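2018-10-24

Milan Prins has held shares in small manufacturers for 20 years, and he still reads the cash flow statement before anything else. He runs Vedinlow, a private fund that owns stakes in 10 companies, most of them too small to attract much coverage.

I asked him first about Branetti, the pump maker whose shares dropped in August after it cut its dividend.

"We didn't sell," he said. "The cut was overdue. They were borrowing to pay it, and you could see that in the accounts a year ago."

Vedinlow added to its position 3 weeks after the announcement. Prins wouldn't give the price but said it was lower than he had expected to pay. He thinks many holders owned the stock only for the yield and left together.

"When that happens in a thinly traded company, the price tells you who is leaving. It doesn't tell you much about the pumps."

He is less patient with Kuldale, a packaging group he sold out of in the spring. Its sales were growing, but customers were taking longer to pay, and the notes to the accounts gave no explanation. He wrote to the company twice and got the same letter back both times.

Rianne Claeys joined Vedinlow as an analyst four years ago and now does most of the company visits. She keeps a file on each holding and updates it after every set of results.

"I write down what would make us sell before we buy," Claeys said. "Otherwise you change the reasons as you go along."

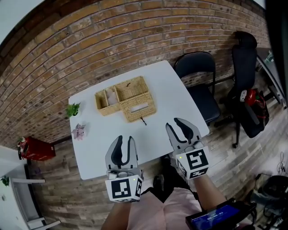 Her current work is on Sfeir, a parts distributor that plans to list its shares next year. She has read the draft accounts and wants to know more about the lease on its main warehouse, which comes up for renewal soon after the listing.

Prins said the fund would probably wait for the first full-year report. "New listings are priced by people who want to sell them. I can miss the first few months."

Over half of the fund's money is his own and his family's. He doesn't plan to take in new investors, and the minimum holding period for those already in it remains unchanged.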